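March 29, 2023 | By Hashini Wickramasinghe
Filed under: Simulation, Manipulation
Print | E-mail

Vokine is our planner for tabletop arm work, and most of its testing happens in the simulated kitchen. The current test set has 634 start poses, each capped at 400 planning steps. Collision checks now run against the full table mesh. Three renders from the kitchen follow. 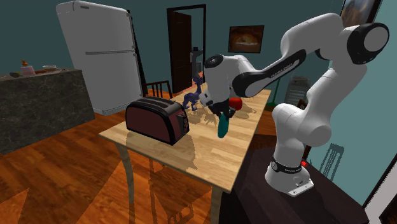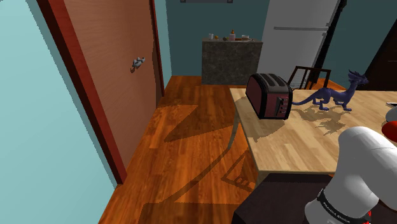
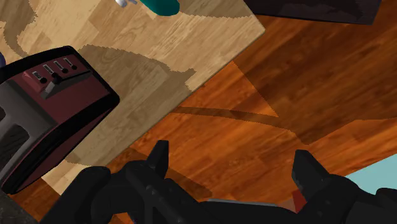
Last render: both gripper fingers spread wide, with the maroon toaster at left.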